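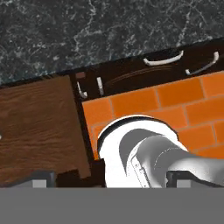
Rendered view: dark veined marble above a deep brown cabinet unit.

Velholm Desk review: a lot of suite for one small office

Velholm has been telling anyone who will listen that its new Desk suite replaces your accounts package, your holiday planner and your customer database in one go. I have heard that from software firms before, usually shortly before an invoice. So I put it into our own office, 18 people, and ran it alongside the old setup for 2 months.

Getting the data in was the first test. The import tool took our customer list from Lamdale as a plain spreadsheet and left 122 records in a holding area marked "needs attention". Most had nothing wrong with them that I could find. A few had a space after the postcode. You can't fix them in bulk, so I did them one at a time, over a long afternoon and a pot of tea.

The accounts side is decent. Bank matching is quick and it remembers what you told it last time. VAT returns are laid out in a sensible order and I'd trust them after checking, much as I would any other package. Recurring invoices work — provided you never change the due date halfway through a run, at which point the old one keeps going as well.

Holiday booking is where I lost patience. Staff can ask for a day off from their phones, fine, but the manager's approval sits three menus deep and the reminder email arrives at 4 a.m. Part-timers' allowances came out wrong until support changed a setting I can't see. Support themselves were polite and answered the same day, twice.

As for the "smart assistant" on the front page, it offered to summarise an empty inbox. I turned it off in February and haven't missed it.

Price: £42 per user per month on the full plan, with a minimum term of a year. Skosville charges less and does less, but what it does it does without a holding area. Nakamura is the better customer database by some way and has no accounts at all, so you'd be paying for two things again.

The sales page says you'll save hours every week. I kept a note and couldn't find them, though month end did go a bit faster the second time round. If you have no system at all, take the trial and use real data. If you're already on something that works, I'd wait for the next release and see whether they've sorted the import.

Pros: bank matching, VAT screens, quick support
Cons: import, holiday approvals, year-long contract
Score: 5/10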